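Setting the finger zero on a two-hand cell in simulation

Before you run any task on the Clarier cell, check the finger zero of both hands in the simulator. A wrong zero in the model will go into every trajectory you export later, and it is slow work to find it then.

1. Load the table layout with the tray, the bowl and the board. Turn off gravity for the arms, but leave it on for the objects.

2. Send both hands to the open pose and wait 5 seconds. If a finger still trembles, lower the joint stiffness from 600 to 300 and send the pose again.

3. Move the left hand to the tray and the right hand to the board. Use slow speed for both. 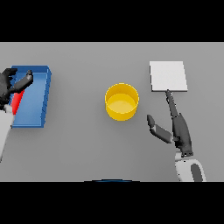 4. Read the contact value of the right index finger. On our cell it should stay under 146 while the tip only touches. A higher value means that the zero is too far closed — open the hand file and correct the offset of the first joint, not the last one.

5. Do the same with the left thumb. I always forget this one, because it has a separate offset in the Horkeck file.

6. Save the file under a new name and restart the simulator. The old offsets stay in memory until you do it.

Peadar Gilmartin showed me step 6 after I had lost a whole afternoon in November. If your hands have the older wrist, keep the stiffness at 300 also for normal work.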